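Drondoteck Hand Grip Kit, review notes and sample data

Last edited Feb 14, 2020

What's in this folder

I bought the Drondoteck hand grip kit with my own money, used it for a good while, and kept getting the same questions by email, so I finally put everything in one place. You get my notes on the kit, the sample recordings I made with it, and the little scripts I use to clean them up. If you only came for the recordings, skip down to "The recordings." If you're trying to decide whether to buy one, start at the top and keep reading, I have opinions!

I'm a hobbyist with a day job in something unrelated. I have a small arm on a bench at home (a Conon, the older one with the gray base) and I wanted to teach it to tidy up by showing it how, using my own hand to drive the same style of gripper. That's what the kit is for. You hold it, squeeze it, pick things up, and the camera on it saves what the gripper would see.

What comes in the box

- the grip itself, already put together except for the finger pads
- two finger pads and a bag of screws
- the camera mount (no camera, you supply your own)
- a short USB cable
- a hex key that fits most of the screws
- a printed sheet with a setup drawing on one side and the warranty on the other

Most of the screws, yes. The one at the back of the camera mount takes a smaller key and I had to dig through a drawer for it. The store page now mentions this, so maybe enough people complained.

I paid 400 dollars for mine, shipping on top of that. There's a cheaper version without the camera mount. I wouldn't get that one unless you have a 3D printer and some patience, and if you have both you may not need the kit in the first place.

Setting it up

Took me an evening, with a break for dinner. The order on the printed sheet is wrong (or at least it was on mine): it wants you to put the camera mount on before the finger pads, and then you can't get the key in. Pads first, then mount.

1. Screw both pads on, finger tight.
2. Close the grip all the way and look at the gap from the side. Nudge the pads until they meet flat.
3. Tighten.
4. Add the mount and your camera.
5. Open the grip as wide as it goes and check that you can see both pads in the preview.
6. Run calibrate.py and follow what it prints.

Step 5 matters more than I thought it would. My first batch had the camera tilted up a bit too much and the left pad kept leaving the view whenever I opened wide. I threw that batch out. It hurt.

Calibration is a matter of opening and closing the grip slowly while the script watches. It saves a small text file. Keep that file with the recordings you make that day, don't reuse an old one after you've taken the pads off. I did that once and spent way too long wondering why the arm kept stopping short of things.

How it feels to use

Pretty good! The squeeze is smooth, the spring is on the firm side, and after an hour my thumb knows about it. Opening wide is easy. Very small objects are hard, coins are just about hopeless, and anything shiny and round wants to shoot off across the bench. Boxes, sponges, pens, spools, balled-up socks: all fine.

Wire things are their own category. I spent a lot of time around a mesh basket because putting stuff into a basket is pretty much my whole use case, and you learn fast that bumping the rim with a pad is going to happen. I left some of the bumps in the recordings and cut others, see below.

The weight is mostly up front. If you have a heavier camera than mine you'll feel it in your wrist. I tried a Mollah clip-on counterweight for a week and took it off again, it helped my wrist but made me slower at turning.

The pads mark up with use. Cosmetic, as far as I can tell, and replacements are sold in pairs. I haven't needed them.

The recordings

There are 1376 clips in the full set. Most are short, one reach or one pick each, up to 50 seconds for the longest ones where I was being clumsy. Everything was recorded by me, right-handed, indoors, with no other hands in the work. I say that because somebody trained on it and then asked why their model was weird about left-side approaches. That would be why.

The folders:

clips/reach has the grip moving toward something with the jaws open and no pick
clips/pick has one object picked up and held
clips/place has one object put into or next to a basket
clips/misc is what I couldn't sort, use at your own risk
calib has the calibration text files, one per session
stills has a few single frames so you can see what you're getting before you download the big archive

File names are session number, then clip number, then the kind. The index is a plain CSV. The columns are session, clip, kind, length, pad_gap_start, pad_gap_end and keep. The last one is my own yes or no. A "no" means I think the clip is bad but left it in for people who want failures too. Basket bumps are "yes" if I carried on and "no" if I gave up.

Version 2 of the set is the one you want. The first upload had the clocks of the camera and the grip sensor drifting apart over long sessions, and I didn't catch it until November, when I finally plotted the two against each other like I should have from the start. If your copy has no pad_gap columns, it's the old one. Please delete it.

Known problems

- Light. I recorded near a window, so brightness changes from one session to the next. Dark pads on a bright table also fool auto exposure, and the pads can come out as two black blobs with not much detail. I lock exposure by hand now.
- Table. Nearly all the clips are on pale wood. If your table is black or has a busy cloth on it, don't expect much without adding some clips of your own.
- Gap readings. The sensor gets jumpy near fully open. I smooth it in clean.py, and the raw numbers are still there if you don't trust me.
- Duplicates. There are a few in misc. I keep meaning to fix that.

Would I buy it again?

Yes, with a grumble about the price. I also borrowed time on an Ovlow grip, the one with the trigger, and it's lighter and nicer to hold for long sessions, but its pads are narrow and I kept dropping boxes. For the tidying work I'm doing, big flat pads win. If you mostly handle thin tools or cables I'd look at the Ovlow first.

Support from Drondoteck was friendly and slow. I asked about the sheet with the wrong order, got a nice reply a week later, and that was that. The software they ship is fine for checking that things work and not much else, so I wrote my own. Theirs stops recording if you unplug the cable even for a second and doesn't tell you, and I lost a good session to that one.

Using the files

You need Python 3 and the packages in requirements.txt. Put the archive next to the scripts, run unpack.py once, then clean.py on whichever folder you want. The cleaned clips go in a new folder and the originals aren't touched. On my old laptop the whole thing takes long enough to go make lunch.

You can use the clips for whatever you like, including paid work. A mention would be nice. If you find a broken file, send me the session and clip number. "One of the pick ones is weird" is hard to work with, and yes, I have gotten that message.

From the stills folder 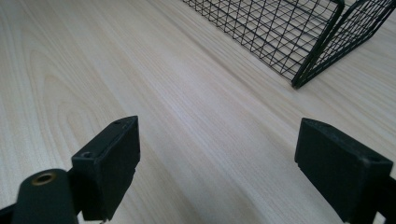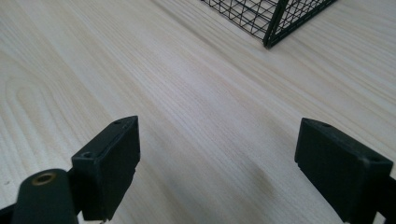

Both stills: jaws wide open over the pale wood table, wire mesh basket farther back.

Changes

v2: fixed the clock drift, added pad_gap_start and pad_gap_end, moved the odd ones into misc
v1: first upload, don't use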